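### 3.2 Visual distractors in the wrist view

When we first began putting unexpected objects in front of the wrist camera, we kept to the usual things: coloured blocks, a mug, a second copy of the target part. The policies coped with those fairly well, and for a little while we were rather pleased with ourselves. Then one of us (Lăcrămioara Tudose, who deserves the credit for this whole section) asked what would happen if the distractor didn't behave like a tabletop object at all. Suppose it hung in the air, close to the gripper, in a bright colour the policy had never been given a reason to care about.

That question grew into the Flultby set, a collection of 2,431 simulated episodes in which a textured object is placed in free space near the fingers. We settled on insects and leaves for most of it, partly because their outlines are so irregular and partly because their colouring stands out so well against a pale work surface. Figure 4 gives one view from the set, with a monarch butterfly hovering just above the gripper. The lower-left forewing comes very close to the top of the gripper, and it's this near-overlap that we found most useful, as the policy has to separate the shape of its own hand from something nearly touching it.
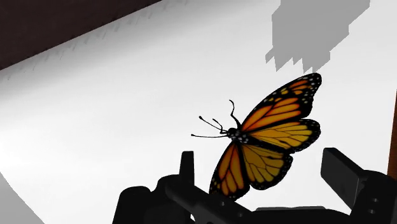 **Figure 4.** A rendered view from the Flultby set, with a monarch butterfly as the distractor. The antennae extend over the open white surface, while the wings sit above the gap between the two black fingers.

### 3.3 Placement and scoring

Each distractor is given a position and a tilt at the start of an episode and holds both until the end. We did try moving ones early on, and they were good fun to watch, but the results were very hard to compare between policies, so we've left them for later work. The tilt matters more than we had expected. A pair of wings seen at an angle is foreshortened, and its outline in the wrist view can be quite different from the one seen straight on.

We trained two policies, Marnov and Ugwu, on the same 3,000 clean demonstrations with no distractors at all. Every 40 control steps we saved the predicted grasp point and compared it with the one predicted from a matching render without the distractor. We call the distance between the two the grasp drift. Marnov drifted towards the distractor in most episodes where the object lay between the fingers in the wrist view, and Ugwu did so far less often. Nnamdi Idahosa suggested that Ugwu's depth input was helping it here, and when we removed that input the two policies became hard to tell apart.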